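Wultia household chores programme: progress report to the Denach fund
Posted in August by the Wultia project lead

You asked in the last round for a plain answer to a plain question: can a machine put the shopping away yet? The plain answer is no. The slightly longer answer, for which you are paying, is that it can now open the cupboard.

This period we recorded 1,511 demonstrations against a target of 4,000. The shortfall looks worse than it is. We spent the first weeks throwing out recordings in which the person had helped with an elbow, a habit the software copied faithfully despite having no elbows.

Door opening has taken most of our time. Cupboards are designed by people who assume you have wrists. A pair of handles set close to the seam leaves little room for two fingers, and the Gosix controller still likes to grab one handle, think about the other, and pull on neither. We left the stickers on the doors, black cat included, as real homes have them and a tidy cupboard flatters the results. 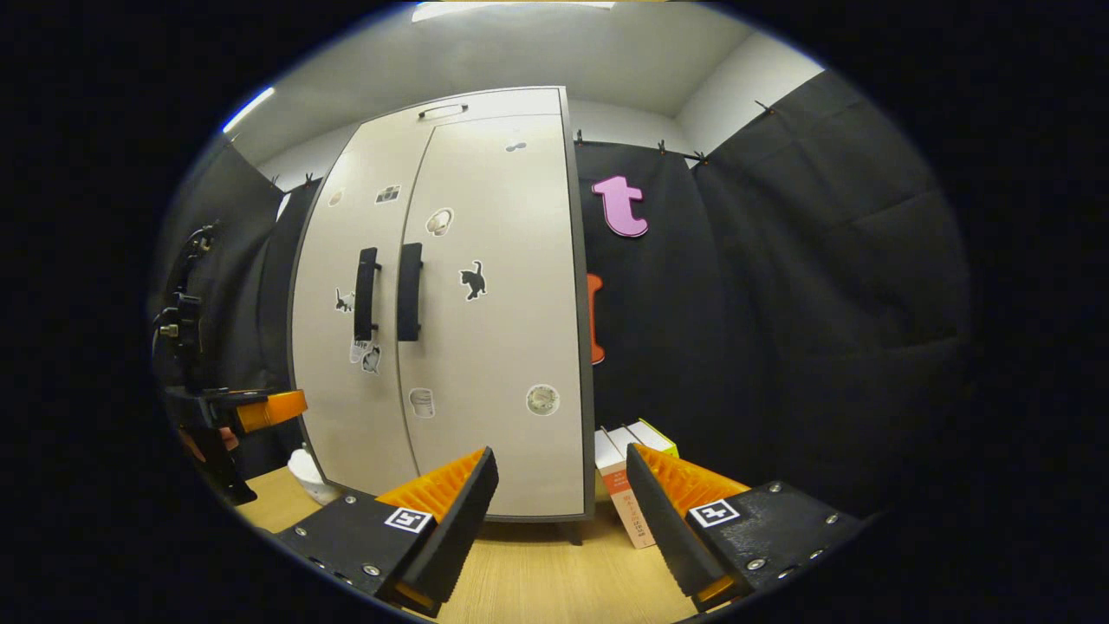 Where each chore stands

Opening double doors: works on most attempts if the machine starts square on. From an angle it tends to greet the cabinet with its knuckles.

Closing them again: much better. Shoving turns out to be a strength.

Putting boxes on a shelf: reliable with stiff boxes. Anything in a soft bag is treated as a personal insult.

Folding tea towels: 12 folded in one afternoon, to a standard my mother would have redone.

Shop-floor restocking at Salminen: paused until the shop finishes moving its aisles. We had 400 shelf recordings from the old layout and hope to save half.

Spending is on plan apart from finger pads, which wear out faster than we budgeted for. I would like to move a little from travel to cover them. We have not been anywhere.

Next period: doors from an angle, drawers that stick, and a second go at soft bags. We expect to miss the 4,000 target and would rather agree a lower one now than explain it later.

Contact: Wultia project office | © Wultia | Back to top

Comments (3)

shelfstacker: I've worked nights in a supermarket and can confirm that drawers and soft bags are the whole job.

M.: Does "most attempts" have a number attached? The last report had one.

teatime_tess: Half an hour a towel would still beat my teenagers. Put me down for one!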